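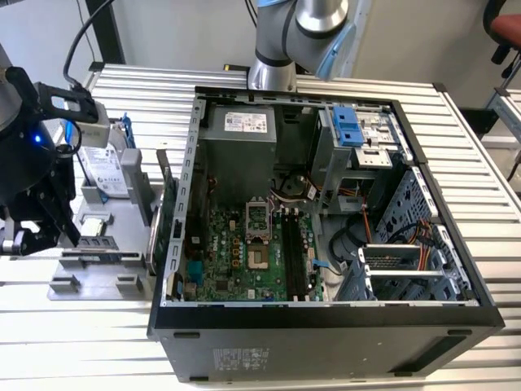 A desktop tower with its side panel off and the processor socket open.

Our bus got to the Tiston volcano observatory at 9 in the morning for its September open day. Benjie Catacutan took the first group through the monitoring room, where signals come in from nine seismic stations on the slopes of Wornunow. The mountain is 1,472 metres high and last erupted 87 years ago.

Most of the questions were about ash. Divina Manalo passed around jars of it, grey and finer than flour, and explained how layers in the road cuttings are dated. The gas lab was closed to visitors.

After lunch we walked to the lower crater lookout. Cloud hid the rim, but the old lava flow was clear down to the river. Wear proper boots, as the track is loose gravel. Parking is free at the lower gate.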